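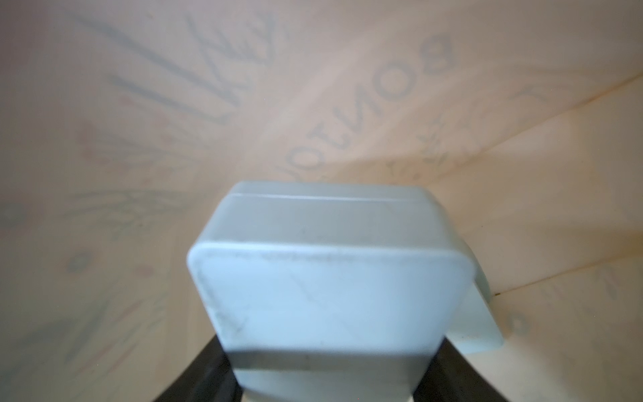 Light plywood with a peach tone.

Shemweta Panels: Data Card

Shemweta Panels is a collection of notes and pictures of plywood used as work surfaces: benches, tabletops, shelf boards and loose sheets laid over trestles. It was put together at the Flindthorpe workshop by Dong-geon Hyun and Kyu-ri Ko. It covers the color of the wood, the finish, the marks that build up on it and how people clean it.

There are 857 entries from 30 panels. Each entry has one picture and one row in panels.csv. Some panels were only visited once, and others were visited every few weeks until they were sanded or thrown out.

What is in a row

panel_id – a short code written on the underside of the panel in pencil
room – workshop, kitchen, store or porch
tone – pale, peach, yellow, brown or gray
finish – bare, oil, varnish, wax or unknown
marks – free text, such as "cup ring" or "pencil line, rubbed out"
cleaned – yes, no or unknown
note – anything else

The tone column is a judgment made by eye. Kyu-ri filled it in for every row, so it is at least one person's idea of peach and yellow all the way through. Window light pushes most panels toward gray in the late afternoon, and the lamp in the store room makes everything yellow. We did not correct the pictures. If tone matters for your work, compare rows from the same room only.

Finish is unknown in 117 rows. Most of those are old tabletops that came to us second-hand. We tried putting a drop of water on a few of them and stopped after it left a spot.

How the pictures were taken

Close up, with whatever light the room had. Panels stayed in use the whole time and we did not clear them first. Framing varies a lot, and so does how much of the wood you get. In some pictures the plywood is mostly background. Rows where less than a quarter of the picture is wood have "part" in the note column.

There is no color chart and no ruler in any of the sets. We talked about adding one in May, but by then most of the panels had been done.

Cleaning and sanding

Bare panels were wiped with a damp cloth and left to dry on edge. Oiled ones were wiped dry. Dong-geon sanded six of the bench tops by hand, going with the face grain, and the rows from before and after share a panel_id. Look for "sanded" in the note. He went through the face veneer at one corner of W04 – that panel stays in, with the corner noted.

The kitchen boards were cleaned with dish soap by whoever was in the kitchen. The cleaned column is not very reliable for those.

Splits

A test set of 60 entries is listed in test.txt. The panels in it do not appear in the training rows. We picked them so that every room is covered, but there is only one porch panel in the test set and it had already started to lift at the edges.

Known problems

- Panels K02 and K03 were swapped for a while. The rows we could sort out have been fixed and the rest say "K02 or K03".
- "Stain" in the marks column means a mark we could not name. It does not mean wood stain.
- A few early rows use "blond" for tone. Read it as pale.
- The marks are in English, apart from a handful in Korean that have not been translated yet.

Using it

Free to use and share, with credit to Shemweta Panels. Please keep the panel codes as they are. Corrections are welcome, especially from anyone who can tell birch from poplar in a close-up, as we left species out entirely.

3 comments · 12 shares

This site uses cookies to remember your settings. Accept | Decline

© Flindthorpe Workshop | Contact | Back to top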